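Two Arms, One Bookshelf, and My Declining Patience

Tuesday, July 6, 2021

Regular readers will remember that last November I wrote off the entire category of two-armed benchtop robots as an expensive way to drop things. Wunine's marketing people evidently remember it too, as they offered me a month with their new tidying package on the condition that I "keep an open mind". I have kept it as open as the invoice would allow.

The package is called Brinetti, and it's software. You supply the arms, the table and the emotional resilience. Wunine charges 1086 dollars for a one-year licence, which gets you a library of household jobs (books, socks, small boxes, the contents of your average second drawer), a training tool for adding your own, and a support line staffed by people who are much nicer than I am at nine in the morning. There's a cheaper tier without the training tool. Don't buy it. You'd be paying for a very slow demonstration of somebody else's house.

I don't own a pair of arms, so I begged time on the set at Triddale, the shared workshop where my friend Naa Sowah looks after the bench gear. She had the licence loaded before I'd found somewhere to put my coffee. Getting from there to a first run took us most of a morning, and a good half of that was the calibration wizard, which asks you to "present the workspace" and then sulks if the light changes. We were next to a window. The light changed.

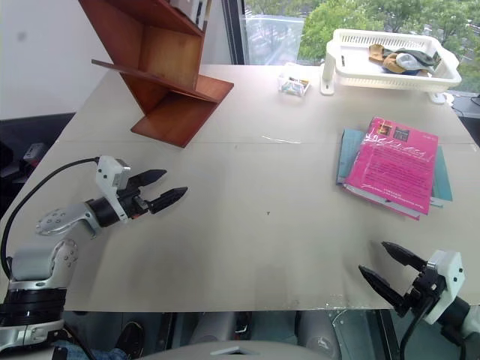

Books on the right, shelf on the left, an arm from each lower corner and no shortage of opinions.

I spent most of the month on the book job, as it's the one they put at the front of the brochure. On paper it's simple. One arm gets hold of a book, the other helps if it's needed, and the book ends up on the shelf. I'd come armed with a sensible hardcover and was told that anyone can shelve a hardcover. Fine. We went with a floppy pink paperback in shiny plastic wrap, lying on top of something teal, and a zigzag shelf with slanted boards that I wouldn't care to load myself.

What Brinetti does well is wait. The older Magaña package, which I reviewed here and have since been asked not to mention at parties, would commit to a grasp the instant it thought it saw an edge. Brinetti brings a finger up to the side of the cover and has a bit of a think. If it doesn't like its odds it backs off and comes in again from a new angle. It's like watching my dad parallel park, and I mean that with love, because he's never hit anything either.
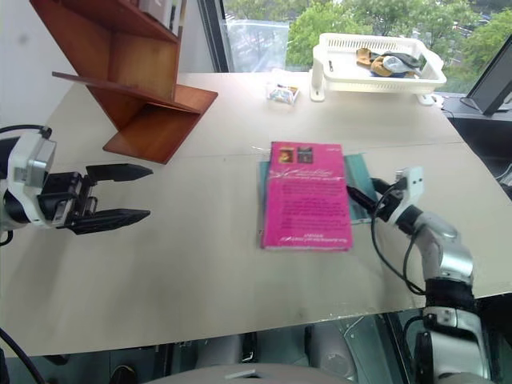
The trouble is speed. Out of the box the confidence setting sits at 100, and at that level I could read a fair bit of the paperback before it got shelved. Naa knocked it down to 30 and things became lively, and also the socks ended up somewhere they shouldn't have. We settled on a number in the middle that the manual describes as "not recommended for general use". It was the only one I'd recommend.

Gripes, in the order they annoyed me. The log files are named by a lunatic. The stop button in the software is the same grey as everything else in the software (use the real one on the bench, that's what it's for). You can't tell it that the second arm should stay out of the way, only that it should "assist less", and I've had colleagues like that. Glossy wrap still throws it on a bright day, and support's suggestion was to remove the wrap, which I suppose is a fix in the way that selling the dog is a fix for barking.

On the other side of the ledger, the training tool is really good. I taught it a new job, putting a small box into a basket, with 2 goes and no typing, and Naa got it to handle a folded tea towel over lunch. I'd pay for that part alone if Wunine would sell it to me, and I've asked. They're "exploring bundles".

So would I buy it? If you've already got arms and a table that's yours all day, yes, on the full licence, and budget a weekend for the setup. If you're sharing a bench the way we were, wait for the update they're promising, which is meant to save calibration per user. I've got the Triddale slot until the end of the month, so send me your awkward objects and I'll see what it makes of them. No more socks, please.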